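Purunbridge open day: where the money went this spring

Hi all,

You asked for something short after the April open day, and I've already failed at short, sorry. I'm still pretty excited about it. I'll start with the day itself and put the grant bookkeeping at the bottom, where it always goes.

We opened the doors at 10 a.m. and the first families were already waiting in the parking lot, along with a group from Fontana who had driven in early and wanted coffee more than robots. We ran 3 demonstrations, the same program each time, with a break in between so the team could eat a sandwich and reset the bin. I did the talking for the first one, Mehwish Abbasi did the second, and we split the last one because my voice was going (hers holds up much better than mine, and she's funnier).

The program was simple on purpose. The arm works over a metal bin with a handful of mixed objects in it, and we talk people through what makes one thing easier to pick up than another. Last year we used nothing but neat little boxes, and you could feel the room drift off after a couple of minutes. So this time we went for stuff that behaves differently: shiny, crumpled, rounded, studded, tipped on its side. People started guessing out loud which one would give the gripper trouble, and from then on we hardly had to do anything! A girl near the front was dead certain it would be the foil. She was right in the first session, and wrong in the second, and she stayed for the third to settle it.

The picking itself went better than I'd feared and a bit worse than I'd told you in my last note. The foil is still the weak spot. The depth readings go strange on anything that reflects that much, and the planner ends up choosing a grasp that looks fine on the screen and closes on air. We had a stall in the second session too, when the Flener software lost its connection and we had to restart it with everybody watching. It took a few minutes. Mehwish filled the time by letting kids ask whatever they wanted, and I think that was the best part of the day for a lot of them. Why is it so slow? Does it know what the thing is called? Could it pack my lunch?

The slow question came up in every session, by the way, from adults as much as kids. We do run it slowly when there are visitors, and next time I'd like that on a sign by the door so we aren't explaining it over and over.

One thing I'd change for sure is the view. The people standing at the back couldn't see into the bin at all, and the walls are tall enough that even the second row was up on tiptoe. A big screen fed from overhead would fix it, and I've asked Conosico what it would cost to borrow one.
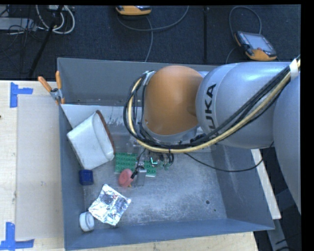

Mehwish Abbasi read a draft of this and wrote back that I was being too easy on us about the cables. In her view the first visitor question we ought to be able to answer is why so many of them have to hang off the arm, and she'd sooner spend an afternoon on rerouting than on a screen. She has a point, so I've put both on the list and you can tell me which you'd like to see first.

Money, then. The open day budget was $2,000 and we spent $2,029. The extra went on printing, after I caught a mistake in the handout and had to redo the whole batch. I've covered it from our own supplies line, so there's nothing for you to sign.

Still to do before the next report: the foil grasps, a proper fix for the Flener dropout, and thank-you notes to the Fontana group, who stayed to help stack chairs. I'll send the receipts separately once I've scanned them.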